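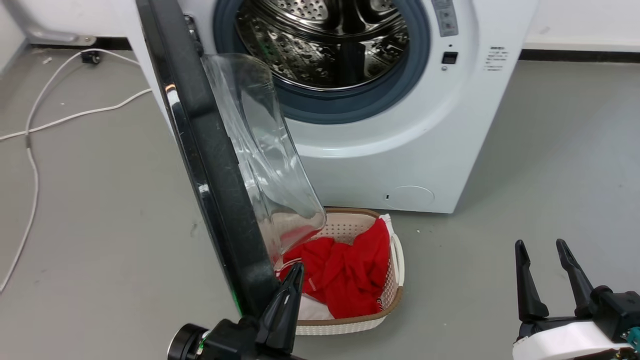 The washing machine and basket at the Piltside shared workshop, with both of the robot's grippers near the basket.

The laundry project at the Piltside shared workshop began in March, when one of its members decided that a two-armed robot should be able to empty a basket of clothes into an ordinary front-loading washer. The builder, a retired machinist who asked to be identified only by trade, spoke with the workshop newsletter on a Tuesday evening while a set of trials was being prepared.

"I had spent years building fixtures to hold metal still," the builder said. "Cloth does the opposite of everything I was trained to expect. You pick up a sleeve and the rest of the shirt has its own plans."

The project, registered with the workshop under the name Uludard, has cost its owner $3,384 to date. The arms were bought secondhand and account for $2,000 of that sum. The remainder was spent on motors, wiring, two replacement wrist joints and a control board obtained through Nirkutex, a parts dealer that supplies several members of the workshop.

Asked why the machine stands directly on the floor, the builder explained that raising it was considered early on and rejected. "People at home have it on the floor. If I put it on a bench, I have solved a problem that belongs to my bench. The basket has to be on the floor too, and that means the arms work low, close to their limits, for the whole job."

Black fingers were chosen after an earlier set, printed in pale plastic, proved difficult for the software to distinguish from white laundry. Their tapered form is the fifth version. The first four were wider and tended to catch on the rim of the basket.
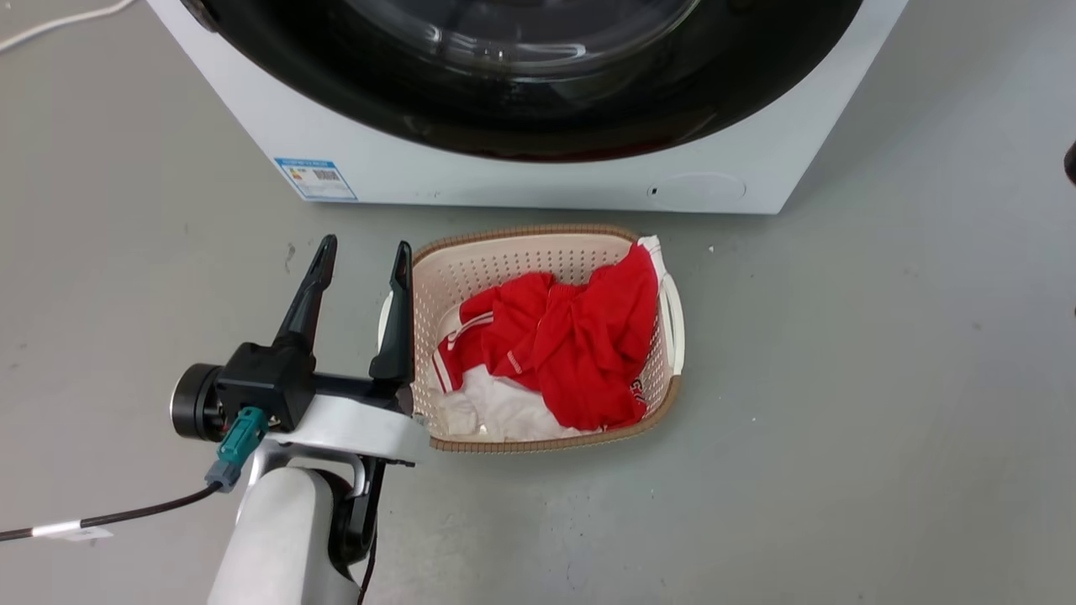

The practice load is kept small by design. One red garment and a few white pieces give the software a clear difference in color, and the builder regards that as sufficient for the present stage. "When it can do red and white every time, I will give it gray socks," the builder said. "I am not looking forward to gray socks."

Results are recorded by hand in a notebook kept at the bench. In the most recent full series, the robot completed 93 attempts at lifting a garment clear of the basket. The builder declined to offer a success rate, stating that the grip settings had been changed partway through and that the earlier entries could not fairly be compared with the later ones.

The door remains the least settled part of the work. Opening it requires a steady pull along a curve, and an arm that follows a straight line will strain at the wrist. A member of the Ekwueme group, which shares the workshop's electronics room, suggested limiting the force at each joint and allowing the door to guide the arm. That change is now in testing.

The builder expects to continue through the summer and has no plans to sell the design. Drawings for the fingers will be placed in the workshop's shared files once the current version has been measured. Members who wish to observe a session may do so after 5 p.m. and are asked to remain behind the floor tape while the arms are powered.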